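3rd April – track, Rolleo kit, eval unit 2

Second outing with the Rolleo follow/pace kit on our own chassis. Goal is a yes or no on whether we order it for the June batch, or stay with the Broven controller and keep writing our own lane code. Evanthia Rallis on the e-stop, me on the laptop and this notebook.

**Config**

- Chassis: ours, low deck, same as the car park runs
- Controller: Rolleo main board, firmware as shipped
- Camera: kit camera on kit bracket, lowest position
- Motors: Dornov pair, current limit left at default
- Logging: vendor tool, plus our own serial dump in parallel
- Line profile: "athletics, faded"

Bench checks before leaving were fine. Bracket screws re-torqued, they had backed out after the car park. Threadlocker next time. The manual says to recalibrate white balance on site against a gray card and then leave it alone. Did that once at the start. The lighting was overcast and flat to begin with, so the auto setting would probably have done as well.

**Straight, lane hold**

Started on a stretch of open track with nothing ahead, low speed, manual start.
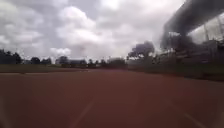

The lane detector gives a confidence figure per side and a blended one. The blended number is what the steering loop uses, and I don't like it. With one side strong and the other dropping in and out, the blend still reads healthy and the loop keeps pulling toward the weak side whenever it comes back for a few samples. In the serial dump it shows as a slow weave. Amplitude small, but it's there on every pass at this speed.

Changed `side_weight` from 0.5 to 0.8 in favor of the left. Weave gone on the next pass. The vendor GUI doesn't expose this parameter, it has to go in through the config file, and the board needs a full power cycle to pick it up. The power cycle costs us the white balance setting as well. That should be stored. Added to the list for them.

**Loss behavior**

What the kit does when it has no line at all matters more to us than how well it tracks a good one. The data sheet says "graceful hold". In the logs that means: heading frozen at last good value, speed ramped down over a fixed time, then stop and wait for a manual re-arm. Our Broven build does the same but lets us set the ramp. Here it's fixed.

Three conditions to look at: no usable paint, low sun, fast yaw. Only got to the first two properly.
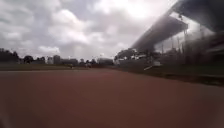

Exposure handling is decent. The metering region can be restricted to the lower half of the image, and with that set the sky stops driving the shutter. With it unset (default!) the ground goes dark as soon as there is glare up top and confidence collapses on both sides. Default should be the other way round for anything mounted this low. Evanthia's view is that the defaults were tuned on a mast-mounted camera and never revisited. Sounds right to me, no proof.

Image blur is the other issue. Corners smear at speed and the near-field part of the line search is mostly wasted there. Shutter cap can be lowered in the config, at the price of noise. Tried one step down, the confidence trace got a bit rougher but no extra dropouts. Leave it one step down.

Total for the session was 14 logged runs, of which 5 were aborted by us by hand. The log counter on the board read 1,156 at the end, so this unit has been around before it got to us. Ask whether it's refurbished. If the quote is for new hardware I want new hardware.

**Obstacle gating**

Separate module, priced separately, included in the eval. It takes the same camera feed and puts a simple stop/slow/clear flag on the bus.
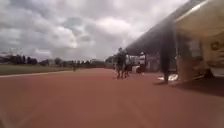
The flag comes in late for our purposes. It uses bounding box height as a proxy for distance, and from a low camera a person far down the track and a box on the ground close in can come out alike. Two people walking side by side on the track, as here near the end of the canopy, are a good case to replay offline: we need to know whether it merges them into one box and what that does to the range estimate. The dark pole at the canopy's front corner is another, being large in view and standing on the running surface. Pull both from the log and step through by hand. Until then the gating module is advisory only and the e-stop stays in somebody's hand on every run.

Also compare against the Phí range sensor from last year. Narrower view, but it gives an actual distance.

**Open items**

- Vendor: expose `side_weight`, store white balance, adjustable ramp, metering default
- Vendor: unit history, see log counter
- Us: fast yaw test, not done
- Us: replay gating logs at 100 percent rate, the laptop was skipping
- Us: threadlocker on bracket

Leaning yes on the base kit, no on the gating module at the present price. Evanthia wants the yaw test before she signs anything – agreed.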